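# 网点的账:黑白漫画再版为什么总是差一口气

2025年9月3日,星期三

黑白漫画的再版书,读者抱怨最多的通常是三件事:线条发虚,灰面起花纹,暗部糊成一片。出版方的回应也大体固定,归咎于原稿遗失、底本老化、印厂换代。这些说法单独看都成立,放在一起却解释不了一个现象:同一部作品、同一份底本,前后两次再版,质量可以差出很远。

本文以Wodano出版的《Grultoditz》新版为例,说明一页黑白漫画从底本到印张要经过哪些转换,每次转换损失什么,哪些损失可以避免。《Grultoditz》全书21卷,早年连载时大量使用网点纸,灰面的占比高,对复制条件相当挑剔,适合拿来谈这个问题。

## 一、灰色并不存在

黑白漫画的印刷通常只用一种黑墨。纸面上任何位置,要么有墨,要么没有墨。读者看到的灰,由细小的黑点按一定密度排列而成,眼睛在正常阅读距离上分辨不出单个的点,便把它们和纸白混合成灰。

网点纸的原理与此相同。它是一层带胶的透明薄膜,上面预先印好规则的黑点,作者按需要裁下一块,贴在原稿上,再用刀刮掉多余的部分。贴好之后,原稿上的灰面本身就已经是纯黑的点,制版时按线条稿处理即可,不需要再加网。

这一点决定了黑白漫画与照片在复制上的根本差异。照片是连续调,必须加网才能印刷;漫画原稿已经加过网,再加一次就会出问题。许多再版书的毛病,源头都在于某个环节的操作者或软件把漫画当作照片来处理。

描述一块网点要用到两个参数。其一是线数,即单位长度内排列多少行点,线数越高,点越细。其二是浓度,即黑点所占面积的百分比。此外还有角度,多数网点纸按斜向排列,因为人眼对水平和垂直方向的规则图案更敏感,斜排的点更容易被看成均匀的灰。

《Grultoditz》里用得最多的一种是50线的网点。作者把它用于人物的衣服、室内的墙面和阴天的天空,浓度各有不同。书中最浅的一种浓度为5%,多见于皮肤上的阴影。这两个数字在后文会反复出现,前者关系到摩尔纹,后者关系到小点丢失。

## 二、底本的等级

再版的底本可以大致分为几个等级。

最好的是原稿。原稿的线条边缘清楚,墨色饱满,网点纸的点形完整。它的麻烦在于物理状态。网点纸的胶会老化,薄膜收缩以后与纸面脱开,边缘翘起,扫描时在旁边留下一道阴影;胶渗出来会吸灰,在点与点之间形成淡黄的底色。修正用的白颜料年久之后可能开裂,裂缝里露出下面的墨线。对话框里贴的照排文字脱落,也是常见的情况。

其次是当年制版用的胶片。胶片经过一次照相复制,点形略有变化,但反差极高,非黑即透明,扫描以后几乎不需要清理。缺点是胶片上的修改不可逆,当年制版时为了遮盖而涂掉的东西,在胶片上已经找不回来。胶片还会变形,保存环境忽干忽湿,同一页的上下两端可能对不齐。

再次是校样,即制版后在较好的纸上打出来的样张。校样有墨的扩散,但纸白干净,压力均匀,点形尚可辨认。

最差的是成书,尤其是连载杂志。杂志用纸粗糙,印速快,墨量大,浅灰里的点时有时无,深灰里的点连成一片。背面的图像还会透过来。从杂志上扫描得到的页面,任何软件都无法恢复到原稿的水平,能做到的只是让它看上去不那么糟。

《Grultoditz》新版的底本是混合的。前面若干卷的原稿已经散失,使用胶片;中段以原稿为主;有几话既无原稿也无胶片,只能用校样,个别跨页用初版单行本拆开后补足。Wodano在每卷末尾附了一张底本表,注明每一话的来源。这种做法在漫画再版里并不普遍,对读者判断质量很有用处。

混合底本带来的难题是统一。原稿的线最细,胶片次之,校样略粗,拆书最粗。读者连续翻阅时,线条粗细的突变比单页质量的好坏更显眼。编辑部的处理原则是不向下看齐,即不把好的底本故意做粗去迁就差的底本,只在两种底本相邻的几页里做有限的调整。这个原则有争议,后文再谈。

## 三、扫描

扫描阶段要定的参数不多,但每一个都很难事后补救。

首先是分辨率。线条稿没有中间灰阶可以用来柔化边缘,像素的台阶会直接暴露在印张上,所以它需要的分辨率远高于彩色照片。照片用的标准套到线条稿上,斜线就会呈锯齿状,5%浓度的小点则会变成形状各异的碎块。新版编辑部的做法是先用较高的分辨率按灰度扫描,存档,再由灰度文件转出二值文件供制版使用。灰度存档占空间很大,好处是二值化的阈值可以随时重定,不必再动原稿。

其次是平整度。原稿因为贴了网点纸、贴了文字,各处厚度不同,压在玻璃上并不完全贴合。翘起的部分离焦,点形变软,二值化之后浓度就会漂移。平板扫描仪加压可以缓解,但压力过大会让老化的胶把网点纸粘到玻璃上,取下时连同薄膜一起带走。折中的办法是在原稿背后垫一层有弹性的材料,让压力分散。

再次是角度。原稿放歪一点,事后用软件旋转,在照片上看不出后果,在网点上则很明显。旋转意味着重新取样,每个点的像素都要重新计算,规则排列的点会产生周期性的大小变化,灰面上便浮出淡淡的条纹。正确的顺序是在扫描时就把纸边对正,宁可多扫一遍,不要依赖旋转。如果非转不可,应当在灰度文件上进行,分辨率留足余量,转完再做二值化。
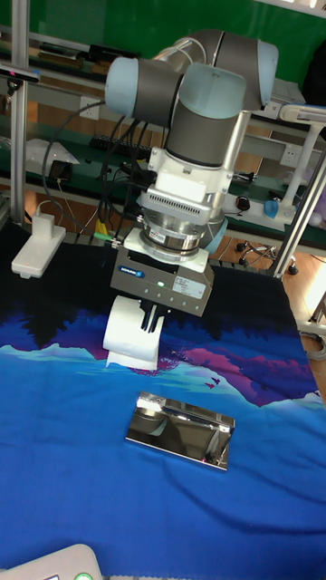

夹爪与白色纸卷,台面铺有印花布。

还有一项容易忽略的是滤色。作者打草稿有时使用浅蓝色铅笔,当年的制版相机对蓝色不敏感,蓝线不会出现在胶片上。现在的扫描仪对蓝色同样敏感,需要在彩色扫描之后取蓝色通道,把蓝线压到接近纸白。问题在于泛黄的底色在蓝色通道里会变深,两者互相矛盾。原稿既有蓝线又严重发黄时,只能分区域处理,先在一个通道里取线条,在另一个通道里取底色,再合并。

## 四、二值化与小点丢失

把灰度图变成纯黑纯白,要选定一个阈值。比阈值暗的像素算黑,比阈值亮的算白。阈值偏低,细线断开,浅灰里的小点消失;阈值偏高,线条变粗,深灰里的白点被填满。

一整页用同一个阈值,几乎必然顾此失彼。人物脸上的5%网点需要较高的阈值才能留住,背景里的浓密排线则需要较低的阈值才能保持通透。早年的数字再版多数采用全页统一阈值,于是脸上的阴影成片消失,读者见到的是一张张白脸。有些读者把这归因于作者画风,其实初版里阴影都在。

可行的方法是局部阈值,即由软件按小范围内的平均亮度来决定该处的阈值。局部阈值对线条有效,对网点则要小心:计算范围如果与网点的间距相近,软件会把点与点之间的空白也当作需要增强的细节,结果点形变成方块或十字。经验做法是让计算范围明显大于点距,再对网点区域单独遮罩。

遮罩工作量很大。一页里可能有许多块网点,边缘沿着头发、衣褶走,又有刮网留下的过渡。自动识别可以找出规则排列的区域,找不准刮过的部分,而刮网恰好是最需要保留的手工痕迹。爆炸的光、雾气、衣服上的反光,多半是用刀尖刮出来的,点在这里由完整变为残缺,再变为零星的碎点。软件常把碎点当作污渍去掉,光就变成了一块边缘生硬的白。

因此去污也应当分两步。第一步只清理网点区域以外的杂点,可以放心交给软件。第二步处理网点区域以内的,由人逐页检查。新版编辑部规定,凡是不能确认为污渍的点一律保留。这条规定的代价是书里会有少量真正的灰尘,换来的是光没有被抹平。两者相比,前者的损失小得多。

## 五、缩放与摩尔纹

两组规则图案叠在一起,如果间距或角度略有差别,就会出现第三组更粗的图案,这就是摩尔纹。漫画再版里的摩尔纹主要有三个来源。

第一个来源是重复加网。文件以灰度形式交给印厂,制版设备按照常规流程给灰度图像加网,原有的网点与设备的网点互相干涉。避免的方法很简单,交二值文件。但实际操作中常有意外:排版软件在导出时对图像做了压缩或重新取样,二值图像变成了带灰边的图像,设备便把它识别为灰度。编辑在屏幕上看不出差别,到印张上才发现。

第二个来源是缩放。网点与像素网格本身也是两组规则图案。50线的网点放在足够高的分辨率里,每个点由许多像素构成,误差可以忽略;缩小之后再取样,每个点只剩下少量像素,有的点多一个像素,有的点少一个像素,周期性的差别便显出来。缩放比例越接近原大,这种差别的周期越长,花纹越粗,反而越显眼。很多人以为只缩小一点点不会有事,在网点稿上这个直觉是错的。

第三个来源是作者自己。两层网点纸重叠使用,角度没有对好,原稿上就有花纹。有时是失误,有时是有意为之,用来表现布料或水面。再版时不应当替作者纠正。判断的依据是初版:初版里有的,保留;初版里没有的,查找原因。

《Grultoditz》新版的开本比初版单行本大,比原稿小。编辑部从灰度存档一次缩到成品尺寸,中间不经过其他尺寸,缩放完成后再做二值化。这个顺序与许多工作室的习惯相反,后者先把文件转成二值,以节省空间,排版时再缩。两种顺序用的时间差不多,结果差别很大。

屏幕上预览摩尔纹是不可靠的。屏幕的像素网格会与网点产生自己的干涉,缩放到某个比例时满屏花纹,换一个比例又完全消失,与印张毫无关系。检查只能在原大打样上进行,或者在屏幕上以一比一的像素显示,逐块查看点形是否均匀。电子版另当别论。电子版的阅读尺寸由设备决定,出版方无法控制,唯一稳妥的做法是为电子版单独制作一套文件,把细网点转换成平滑的灰色。这样做改变了质感,但避免了花纹。新版的电子版采用了这一办法,纸质版与电子版在灰面上看起来是两种东西,原因在此。

## 六、纸

印刷用纸对黑白漫画的影响,通常比读者设想的大,也比编辑愿意承认的大。

墨落到纸上会向四周扩散,印出来的点比版上的点大,这个现象称为网点扩大。纸越疏松,扩大越明显。浅灰里的点扩大以后,灰色变深;深灰里的点扩大以后,彼此相连,白色的间隙闭合,成为实地。漫画用纸历来偏疏松,目的是让书显厚、手感轻,与网点的要求正好相反。

涂布纸扩散小,点形清楚,但反光,黑色实地在灯下有一层亮光,读者需要不断调整角度。涂布纸也重,一卷漫画拿在手里像一本图录。多数黑白漫画的爱好者不接受涂布纸,编辑部也没有考虑过。

新版选用的是Vainio的一种非涂布书纸,表面经过压光,比常见的漫画纸紧密,颜色略偏暖。选择这种纸,主要是看中它两面差别小。许多非涂布纸的正反两面吸墨不同,左页和右页的灰度不一致,翻页时一深一浅。两面差在文字书里没有影响,在满版网点的漫画里十分刺眼。

纸的不透明度同样要紧。黑白漫画常有大面积实地,夜景、黑色背景、内心独白的页面,背面如果是一张空白较多的画面,实地便会透过来,形成一块灰影。提高不透明度的办法有增加定量、增加填料和让颜色偏暖几种。定量增加,书变厚变重,装订也要相应调整。填料增加,纸变脆,挺度下降。颜色偏暖是成本最低的办法,代价是纸白与墨黑之间的反差减小。

纤维方向也应在此说明。书页的纤维方向应当与书脊平行,这样翻开时纸张顺着弯曲,书能摊平。如果印厂为了节省纸张采用相反的拼版方式,书页会僵硬地翘着,胶装处受力大,跨页的中缝更难看清。订单上如果没有写明纤维方向,印厂有权按最省料的方式排。这是采购环节的事,许多编辑从来不过问。

## 七、印刷与装订

承印方Wenard提供了两种方案,胶印和数码印刷。首印量为约1,000册,处在两种方案成本相近的区间,所以决定权落到质量上。

数码印刷的好处是每一册可以完全一致,不需要制版,重印灵活。它的问题在于设备内部通常有一套固定的图像处理流程,会把输入的二值图像再处理一遍,包括边缘平滑和墨粉补偿。边缘平滑对文字有益,对网点有害,它把圆点的边缘当作锯齿来修正,小点因此变大或消失。有些设备可以关闭这项功能,有些不能。打样时应当用一张包含各种浓度的测试页来确认,单看几页漫画看不出规律。

胶印的网点再现更好,实地也更厚实。它的问题是墨量在印刷过程中会波动,开机阶段与稳定之后不同,左侧与右侧不同。一页浅灰、一页实地拼在同一张大版上时,印刷工只能取一个折中的墨量:照顾实地,浅灰就偏深;照顾浅灰,实地就发灰发花。比较认真的做法是在拼版阶段就考虑墨量分布,让实地多的页面不要集中在同一墨区里。漫画的页序是固定的,可以调整的余地有限,折手方式不同时会有一些变化。

新版最终采用胶印。交给印厂的文件里,编辑部事先做了补偿,把中间调的网点略微缩小,留出扩大的空间。补偿的幅度来自在同一种纸上的打样,不能从别的书上照搬。需要注意的是5%一档的小点不参与补偿,再缩小就会在制版时丢失。

装订方面,胶装的漫画长期受到批评,主要是摊不平,中缝吃掉画面。跨页的处理有几种:把左右两页各向外移,让中缝处的内容露出来;或者在中缝两侧重复印一窄条画面,使两页在视觉上相接。前者会在书脊处留下空隙,后者在书摊得特别平时会露出重复。新版采用锁线之后再上胶,书可以基本摊平,跨页只做了少量外移,没有重复。锁线增加了成本,也要求每一帖的页数合适,有两卷因此在卷末多出了几页空白。

## 八、几处可以商榷的地方

新版并非没有问题。前文提到的不向下看齐原则,使中段个别话的线条突然变细,与前一话的胶片底本衔接得不够自然。从保存资料的角度,这样处理正确;从阅读的角度,也可以在灰度阶段把边界附近的过渡拉得更长一些。编辑部只调整了相邻的几页,偏保守。

文字重排也值得讨论。原稿上的照排文字脱落较多,新版全部重新排字,字体尽量接近原版,但字重略大。在浅灰背景上,较重的字会把周围的网点压得更浅。个别对话框较小,重排以后字距紧,行距也紧,不如原版从容。拟声词保留了手绘原貌,没有重绘,这一点处理得当。

连载时的彩页在单行本里历来转为黑白。转换时如果直接去色,得到的是连续调灰度,必须加网,与周围的网点稿风格不同。新版把这些页面恢复为彩色,集中印在卷首,正文相应位置只留黑白转印的旧版画面。读者需要在两处之间来回翻看,不太方便。若把彩页插回原来的位置,就要多出若干帖彩色印张,成本上难以承受。

价格方面,新版每卷的定价高于普通单行本。增加的部分主要落在纸张和锁线上,扫描与修整的人工分摊到每一册里占比也不低,首印量越小越是如此。要压低定价,最直接的办法是换纸,其次是改回胶装。如果两项都改,前面几道工序里保住的点形有一部分会在印刷机上重新丢掉。

## 九、购买前的检查

对于手里拿着一本再版漫画、想判断其质量的读者,可以依次看以下几处:

- 找一张人物脸部有浅色阴影的画面,看点是否连续。断断续续或整片消失,说明阈值设得过低。
- 找一块面积较大的中等灰面,把书拿远,看是否浮出条纹或格子。
- 找一处爆炸或强光,看刮网的边缘。过渡自然的是保留了碎点,边缘齐整的多半经过自动去污。
- 看斜线。用放大镜能看到锯齿,说明扫描分辨率不足,或二值文件经过缩放。
- 把一页实地对着光,再看它的背面,判断透印程度。
- 翻到跨页,轻压书脊,看中缝处的线条能否对上。
- 查版权页或卷末有没有底本说明。

最后一项若无说明,可以用初版对照。旧书店里的初版单行本不必品相完好,能看清几页灰面就够用。对照时选同一页、同一块网点,在同样的光线下看,先看浅处,再看深处。两者的浓度不必完全一致,点的有无应当一致。

《Grultoditz》的后续各卷仍在制作,底本情况以各卷末尾的表格为准。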